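Shop shelving for a home pantry, yes or no?

najwa_b
Posts: 201
Finally got the go ahead to sort the utility room. Been offered a run of secondhand metal shop shelving, the sort with a perforated back panel and a lip on the front of each shelf. Bloke shutting his corner shop in Madigan wants it gone by end of June. Anyone got it at home? Worried it'll look like a petrol station. Also will it take tins.

pegandpeg
Takes tins all day long, it's what it's for. Ugly though.

Noemi Carbone
We've got it in the community pantry at Minarano, had it 2 years. Love it. Couple of things before you hand any money over.

Check the brackets are all the same make. Ours came as a mix and one shelf never sat right, had to send off to Prumita for a replacement pair. Take a spirit level with you and a torch for looking behind the back panels, rust starts down by the feet.

Get a table next to it if you've got the room. White top, nothing fancy. Everything gets put down on the table first, dates checked, then onto the shelf. Sounds like faff but its the only way I keep on top of it. Crisps and soft packets go on the top shelf, lying down, boxes up there with them. Packets won't stand up on their own and if you try they slump and slide about.

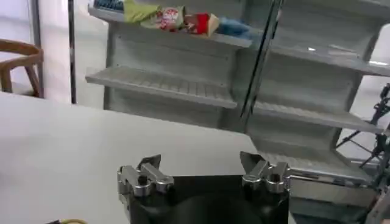
Then leave yourself a shelf with nothing on it. I mean it. Somewhere for the next lot to land, otherwise you're shuffling stuff on the floor every time you shop. Heavy things low down, obviously.

Ribbed shelves are a pain for crumbs btw. Old toothbrush.

drywall_dan
Disagree on lying packets flat. You can't see what they are end on. Stand them up in a basket, labels out, done. And an empty shelf in a house?? Some of us have a cupboard under the stairs and that's it.

Noemi Carbone
Tried baskets. Stuff at the bottom went off. Flat, one deep, I can see the lot from the door. Fair enough on the space, if you're tight then half a shelf will do

pegandpeg
With Dan on baskets, with Noemi on the empty shelf. Mine fills up by itself within a week mind you

najwa_b
Useful, thanks both. No room for a big table but there's a worktop by the back door that might do it. He wants 20 quid a bay, does that sound ok?

drywall_dan
Bite his hand off. New is silly money. Just make sure you fix it to the wall — shop ones are usually weighted at the base and people take the base shelf off to fit a bin under. Then wonder why it tips.

illow_fan
Or wood. Illow do a nice open pine one, doesn't look like a shop. Just saying

pegandpeg
pine bows. had one, three winters of passata and it looked like a hammock

illow_fan
Mine hasn't.

najwa_b
Going to look at it tomorow, 2 bays if the brackets match. Taking the torch. Will measure the door first because I know what I'm like

Noemi Carbone
Measure the hall as well. The uprights don't come apart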